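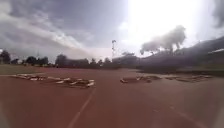 I have joined the people who walk laps at the public track. Not a club. There is no sign-up. You simply turn up at 6 in the morning often enough and eventually a stranger nods at you, and then you're in.

I'd like to report on the first month, which was May, because I have opinions and my household has stopped accepting them.

First opinion: a track is an insulting shape. On a road you can tell yourself you're going somewhere. On a track you can see, at all times, exactly where you will be in two minutes, and it's where you were two minutes ago.

Second opinion: the hurdles. They get left lying on the track in heaps, right across the lanes, like someone tried to fold a fence and lost interest. Every lap you meet them again. Every lap you have to decide on a side to pass.

I go through the gap. Most people do. There's one gentleman who goes all the way around the far side on principle and I've never asked what the principle is.

I did once try to stand a hurdle up, to be useful. If you've never handled one, they weigh more than they look and the feet have a grudge. It came down on my shin. I put it back with the others and resumed walking in a dignified manner, which took some doing with the one leg.

Somebody in the replies wants to know what I wear. I wear a pair of Dogars, the gray ones, bought at the Nosell outlet for 50 bucks. The man there watched me jog across the carpet and told me I had "a very individual stride." I still think about it.

The tread lasted fine. The laces are a different story. They're the round slippery kind and they come undone on the back straight every single day, so I have now knelt on every part of that surface and can tell you it leaves a pattern on a knee.

OK, the surface. I've grown fond of it. It's the color of an old flowerpot and it has a bit of give, like a firm cake. You notice it most when you step off onto concrete and your ankles file a complaint.

The lane etiquette took me longest. On my first morning I walked in lane one, because it's the shortest and I'm not a fool. A teenager came past at a speed I associate with mopeds and said "track" in a perfectly polite voice. I looked down and agreed that it was.

Apparently "track" means "get out of the way." I looked it up over breakfast. I've been a lane six person ever since, and lane six is a fine community with several strollers in it.

The catch is that the outer lanes are longer, so the runners on the inside are doing a proper lap and I am doing a lap plus a generous tip. I asked my watch to account for this. My watch is a Zeletti, it cost more than my couch, and it believes I spent last month swimming. 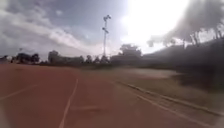 And you do drift. You set off in one lane, you start thinking about the dishwasher, and by the second bend you're in somebody else's. The painted lines are right there. It's like being unable to color inside a book you're standing in.

Ten laps is my number, by the way. I'd write it as 10 because it looks more athletic. I have never once been sure I did 10. I count one, two, three, then a dog does something, and after that it's a matter of faith.

I tried moving a pebble from one pocket to the other each lap. Got home with four pebbles in one pocket, five in the other and a peppermint I had evidently counted.

Things I've overheard from lane six:
"She can have the boat, I never liked the boat."
"It's not a rash if it goes away."
"No, that's my other knee."
I have been trying to work out the boat for two weeks.

A word for the infield. I assumed it would be lush, since on television it always is. Ours is the texture of a doormat and has patches where the grass has quit. I like it better this way. You couldn't feel underdressed next to it.

Nobody sits on it, though. People stretch on the curb, holding one foot and staring into the distance as if expecting a ship. I've started doing it too. I don't know which muscle it's for.

The floodlights deserve a post. They're tall and skinny, and there's an argument among the regulars over who turns them on. One faction says it's a timer. The other says it's a switch in a box and that somebody's brother-in-law has the key. I'm with the brother-in-law people. It's a better story and they bring coffee.

I went in the evening once for a change. Big mistake. The evening crowd is serious. They have vests. A man was doing that skipping exercise with the high knees and he made eye contact with me the whole way down the straight.

Also, the evening is when the Stalutum Striders train, and they arrive in a bunch and breathe in unison. I did three laps (possibly), pretended to take a phone call and left.

Mornings are better. The clouds are usually up to something, the birds are loud and rude, and everyone is too sleepy to have vests.

I've been asked whether I'm getting fitter. I carried the shopping upstairs in one trip last week, including the cat litter, and only had to sit down afterward for the length of a song. Make of that what you like.

My sister-in-law's treadmill plan says 490 minutes a month. It has a chart. I looked at the chart for a while, admired the colors and went back to my pebbles.

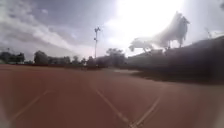

My commute, with weather pending. Lane lines there for anyone who can follow one.

Clouds like those empty out the track in minutes, I've noticed. The runners look up, look at their watches and go. The walkers stay. We own jackets.

Rained on twice so far. The second time I was on the far bend, the farthest you can possibly be from a parked car, and I discovered that I do have a faster gear. It isn't pretty. The strollers still beat me to the gate.

New goal for the summer: 100 laps before the end of the month, counted by some method that doesn't involve candy. A woman in lane five uses a clicker, like a bouncer. I've ordered one.

Update on the boat! Same two women, this morning, lane four, going quite fast. All I caught was "well, it's a trailer now." I sped up. I could not keep up. I may need to train for this – suggestions welcome, no vests please.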